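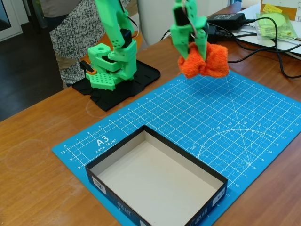
**チケット #1066:オレンジのタオルを紺の箱に入れるとフタが浮く**
起票:2022年11月28日
起票者:Pilar Leiva(Iltado 梱包係)
対応:Leandro Ocampo
状態:解決

### 症状

オレンジのパイル地タオルを、外が濃紺、内側が薄いグレーの紙箱に収めると、フタの片側が浮きます。手で押さえれば閉まるのに、離すとまたふわっと上がってくる。箱の色とオレンジの組み合わせが本当にきれいなので、なんとかこの箱のままで行きたいです!

### 環境

- 箱の内寸:長辺238 mm
- タオル:フェイスタオル、パイル地、端に縫い代あり
- 作業台:木の机に青いカッティングマット(A3、45 x 30 cm)
- たたみ方:長辺を半分、もう一度半分、そこから三つ折り

### 経過

**Leandro**
いい色ですね、これ!まず確認です。最後の三つ折りのあと、幅はどのくらいになっていますか。マットの目盛りに当ててもらうと早いです。

**Pilar**
測りました。折った直後は22 cmで余裕なのに、箱に入れるころには24 cm近くまで広がっています。パイルが元気すぎます(笑)

**Leandro**
それだと内寸を超えますね。試したいことが二つあります。

1. 縫い代の厚い端を、外側ではなく折りの内側に入れる
2. 三つ折りをやめて、両端を中央に寄せてから二つに折る

1だけ先にやってみてください。

**Pilar**
1だけ:浮きは減ったけれど、右の角がまだ上がります。
1と2の両方:閉まりました!!手を離しても動きません。ちょっと感動しました。

**Maximiliano Carrasco**
横から失礼します。Acuña向けの分でも同じことがあって、こちらは折り目を手のひらで中央から外へなでて、空気を抜いてから入れています。丸めたタオルをそのまま折り始めると中にしわが残るので、最初にマットの上で広げて、縁をマス目の線に合わせるのがおすすめです。線が細かいから、曲がりがすぐ見つかって気持ちいいですよ。

**Pilar**
やってみました。仕上がりがぜんぜん違います。角がぴしっと出て、フタを開けたときのオレンジの面がまっすぐ。これは全部この方法にしたいです!

**Leandro**
ぜひ!一点だけ、机の奥に電源アダプターとケーブルがあるので、タオルを広げるときは手前のマットの範囲で。それから、箱の側面のシールとバーコードのラベルは、指でこすらないように底を持ってください。

### 手順(確定版)

1. タオルをマットの上に広げ、長い辺を目盛りの線に合わせる
2. 縫い代の端を内側にして、縦に半分、もう一度半分
3. 両端を中央に寄せ、手のひらで外へ向かってなでる
4. 二つに折り、幅が内寸に収まるか目盛りで見る
5. 折り山を手前にして箱に入れ、フタをかぶせて手を離す

4で収まらなければ、3に戻ってなで直し。押し込むと角から浮いてきます。

### 残件

- Sovum向けの厚手タオルは未確認。同じ箱で出すなら先に一枚試すこと。担当はBautista Espinoza。
- 次回出荷は約400箱。新しいたたみ方で一箱にかかる時間をPilarが計測中。

**Bautista**
厚手のほう、明日の朝いちで試します。楽しみ!結果は別チケットに書きます。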